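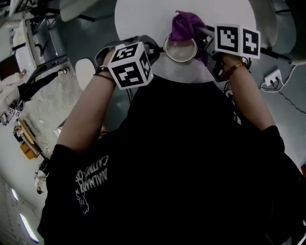
Chapter 8
Looking After a Hand-Held Gripper Station

In Chapter 7 you set up a recording station from an empty floor plan. This chapter covers what comes after that: the checks at the start of a shift, the cleaning, the small repairs, and the records that go with them. The station used throughout is the Niltotberg training cell, which has one operator, a pair of hand-held grippers with marker cubes on top, and a round table for the task objects. Your own cell may differ in layout, but the order of work is the same.

After working through the chapter you should be able to:

inspect a marker cube and decide whether it can stay in service
replace a gripper finger and check its alignment
trace a cable fault without taking the gripper apart
fill in a station log that another technician can use

8.1 What wears out

A hand-held gripper has few moving parts, and most of them are cheap. The fingers wear first. They are plastic, they close on metal rims and cloth all day, and the inside faces go smooth. A smooth finger lets thin fabric slide, and operators make up for it by squeezing harder, which loads the trigger linkage. When an operator reports a stiff trigger, look at the fingers before you open the handle.

The cables come next. Each gripper in the Niltotberg cell has a thin cable that hangs from the handle and runs to the floor. It bends at the same point every time the operator reaches forward. The first sign of trouble is usually a short dropout in the finger position signal at full reach, with a clean signal when the hands are close to the body. Halliday, which runs the cell, replaces these cables after 1,755 recorded episodes whether or not a fault has appeared.

The marker cubes last longest, but a damaged cube does the most harm. The tracking software finds the position of the gripper from the square codes on the cube faces. A scratch across a code, a lifted corner, or a strip of glare from an overhead light can make a face unreadable. A cube that has been knocked loose is worse, because the codes still read and the position is wrong.

8.2 The start-of-shift check

Do the check before the operator picks up the grippers. Power stays off until step 4.

1. Wipe each face of both cubes with a dry lint-free cloth. Do not use alcohol on printed labels.
2. Hold the handle in one hand and try to turn the cube with the other. There should be no play. If there is, tighten the base screw and mark the gripper for recalibration.
3. Run each cable through your fingers from the handle to the plug. Feel for flat spots and kinks. Keep the slack clear of chair legs and of the operator's feet.
4. Switch on and open the Predex monitor page. Both grippers should show as tracked within 19 seconds.
5. Open and close each gripper fully. The finger reading should return to the same value each time the fingers close.
6. Move each gripper slowly over the whole table top. Note any place where tracking is lost.

If step 6 fails in one place only, suspect the lighting or the camera view. If it fails everywhere for one gripper, suspect the cube.

8.3 Changing a finger

The Dinia finger used in this cell is held by two screws and a locating pin. Unplug the gripper, remove the screws, and pull the finger straight off the pin. Twisting it will widen the hole. Fit the new finger, start both screws by hand, and close the gripper before you tighten them so that the tips meet. Always change the two fingers of a gripper as a pair.

A new pair needs up to 200 open-and-close cycles before the reading settles. Run these at the bench, then repeat step 5 of the start-of-shift check and write the closed value in the log.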